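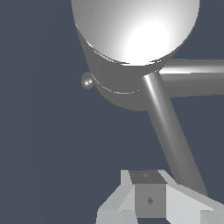 I don't believe half of what gets said about cleaning lampshades and light fittings, so I've tried the usual advice in my own kitchen.

**Bread for dusty paper shades.** It lifts a little dust and leaves crumbs. A clean, dry paintbrush does better.

**Vinegar on everything.** Fine on plain glass. I wouldn't let it near brass or anything painted. Warm water and a drop of washing-up liquid will shift kitchen grease if you give it time.

**Fabric softener to "repel" dust.** Hiwot Asfaw swears by this. I did one shade with and one without, left them 30 days, and couldn't tell them apart.

**Special sprays.** The Dokis one smells of lemons and costs far too much. Save your money.

Switch off at the fuse box first and let the bulb cool. If the fitting says 60 watts at most, that means the bulb's real wattage, whatever "equivalent" is printed on the packet. Dry every part before it goes back up.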